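Oficina partilhada Ikus
Acta da reunião de 18 de Março de 2018

Presentes: Hortensia Cáceres (preside), Robel Derese (redige, por ter chegado em último) e mais quem cabia nos bancos. O banco da perna curta continua por arranjar e continua a calhar aos mesmos.

1. Acta anterior
A acta de Fevereiro foi aprovada com uma correcção: onde se lia «o Yilma já funciona» deve ler-se «o Yilma já liga». A Hortensia pediu que o redactor se abstivesse de adjectivos. O redactor tomou nota.

2. Contas
Há 137 euros em caixa. A proposta de comprar uma segunda fonte de alimentação à Riltisis fica adiada, visto que o orçamento que mandaram não inclui portes, nem IVA, nem, ao que parece, a fonte. O Robel fica de lhes telefonar. Já tinha ficado em Fevereiro.

3. Yilma (os dois braços)
Discussão longa. Resumo do que se conseguiu ouvir por cima da fresadora:

a) O braço esquerdo perde a posição de repouso quando se desliga o quadro. Suspeita-se do encoder do cotovelo. A Hortensia suspeita de quem desliga o quadro.

b) Os cabos do pulso direito voltaram a prender. Vão ser refeitos com mais folga e abraçadeiras de velcro, das largas. As de plástico ficam proibidas na bancada depois do episódio do alicate, que a pedido do próprio não se descreve.

c) O ficheiro de calibração passa a ter um só dono, que é o Robel. Havia 3 versões, todas chamadas «final». Quem precisar de mexer avisa primeiro, por escrito, e não num post-it colado ao monitor.

d) Velocidade máxima limitada enquanto houver gente à volta da mesa. Votação unânime, com uma declaração de voto sobre o ritmo a que se vive hoje em dia, que se dá por lida.

4. Tarefa do saco
Ficou decidido que a próxima tarefa de treino é o saco de papel com o peluche: segurar o saco por uma asa, tirar o boneco, pousá-lo na mesa. O Robel defende que se comece com o saco de pé. A Hortensia defende que um saco de papel nunca ficou de pé por vontade própria e que mais vale treinar com ele tombado. Venceu a Hortensia.

Discutiu-se também se as asas de cordel são boa ideia. São péssima ideia, mas são as que os sacos trazem.
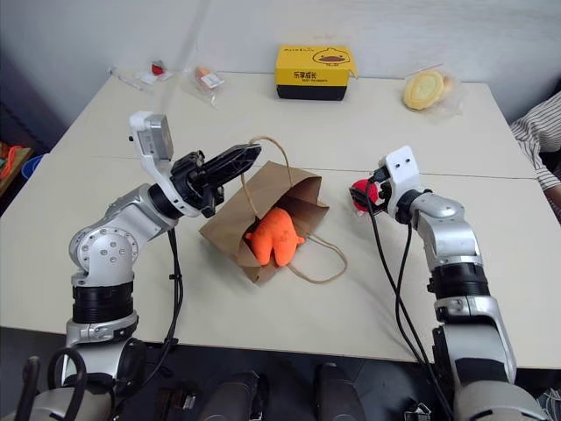 A junta entre as duas mesas foi outro ponto de atrito. O Robel quer cobri-la com fita branca para não confundir a visão; há quem ache que a fita vai levantar ao fim de uma semana e confundir a visão e as mangas. Experimenta-se a fita num canto até à próxima reunião.

Para já, cada sessão tem 6 tentativas seguidas, com registo na folha. Tentativas em que alguém ajude o saco com o dedo não contam.

5. Wonosness
O programa de gravação Wonosness enche o disco e depois avisa. Passa a limpar-se a pasta temporária no fim de cada sessão. Quem sai em último limpa, apaga a luz e desliga o compressor, por esta ordem.

6. Outros assuntos
A chave sextavada pequena está desaparecida. Quem a tiver pode deixá-la na gaveta de cima, sem explicações.

Próxima reunião à hora do costume. O Robel traz a fita, a Hortensia traz o velcro.

Redigiu: Robel Derese
Conferiu e cortou dois adjectivos: Hortensia Cáceres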